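4.2 Listening conditions in the home

The laboratory comparison in the previous section used fixed positions and a treated room. Few owners of table radios listen that way. A bedroom set usually stands against a wall, close to soft furnishings, and is heard at low volume from one side. We therefore repeated the main measurements in furnished bedrooms, using the same three receivers (the Prikex, the Nallura and the Weder) and the same recorded speech and music.

In total 15 households took part, all within reach of the Lekota transmitter. Each kept every receiver for two weeks. Listeners were asked to leave the tone controls in the middle position and to set the volume as they normally would. The rooms were not altered for the tests, and clothing and bedding stayed where they were.

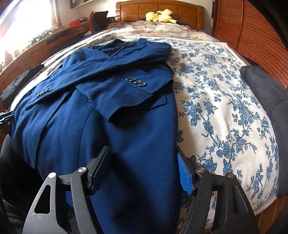

4.2.1 Effect of furnishings on measured response

Soft furnishings mainly affected the upper part of the range. In the bedrooms the level above 4 kHz was lower at the listening position than in the laboratory for all three receivers, and the difference was largest for the Weder, whose single driver faces upwards. The Prikex, with two drivers facing forwards, changed least. The Nallura fell between them, although its results varied more from room to room.

Below 200 Hz the picture was less clear. Placing a receiver close to a wall raised the bass in every room, and placing it in a corner raised it further. Speech suffered more from this than music. Several listeners described newsreaders as "boomy" and moved the set forward on the shelf, after which the complaint was usually dropped. We did not correct for these moves, but they were noted in the diaries and are included in the analysis.

Cabinet construction had less influence than we expected. The Nallura has the thickest walls of the three and showed the lowest panel vibration on the bench, yet listeners did not rate its bass as cleaner than that of the Prikex. At bedside volume the panels were probably not driven hard enough for the difference to be heard.

4.2.2 Listener ratings

The diaries produced 2,977 usable ratings. Each entry gave a score for clarity, a score for tone and the time of day. Entries without a time were removed, as were those made while another source was playing in the room.

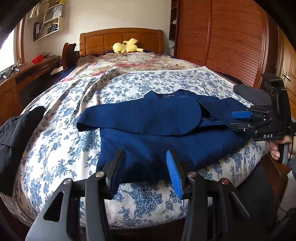
Figure 2. Navy garment on a bed, with the gripper at its near edge.

Clarity scores were highest in the morning for all three receivers. Evening scores were lower and more spread out. Background noise explains part of this, but the same pattern appeared in the quietest homes, so tiredness or a lower volume setting may also play a part. The order of the receivers did not change with the time of day: the Prikex was rated clearest, followed by the Nallura and then the Weder.

Tone scores were closer together. The Weder, which measured worst above 4 kHz, was still preferred by a fair number of listeners for late-night use. Their comments mention a softer sound that was easier to fall asleep to. A flat response may not be what people want from a bedside radio – at least not at every hour.

Reception was a smaller source of complaint. Around 47 entries mention hiss or drop-outs, and most of these came from homes on the far side of the ridge. Extending the aerial fully cured the fault in most cases. These entries were kept in the tone analysis but left out of the clarity analysis.

The diaries were coded by Kgomotso Mathebula, who did not know which receiver was in use in any given week. A second coder checked a sample of the entries, and disagreements were settled by discussion before the scores were combined.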